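Search this site Go

Project report, part 2: gripper budget

Need 2 hand-held grippers per kit, one each hand. Quoted Serkance and Grunora. Clothes folding on a bed is the test task.

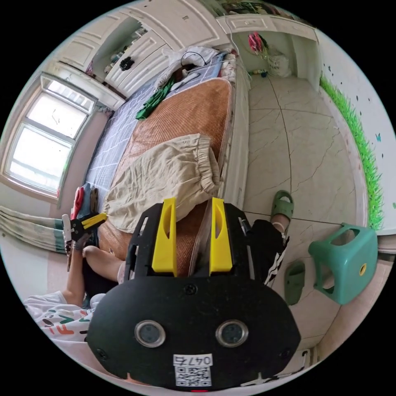 Grunora's quote leaves out spare fingers, Mondal wrote in reply, so add 5 pairs.

Added. Delivery 7 weeks, to late for March. Serkance dearer but has stock.
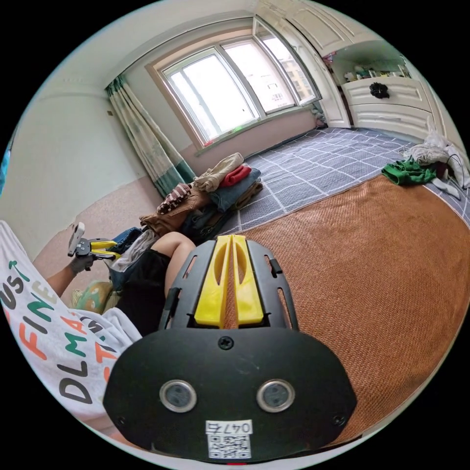
One comment on the draft was that gloves should get their own budget line. Will fix.

Related
Kandent charger costs
Budget template

Contact us | Back to top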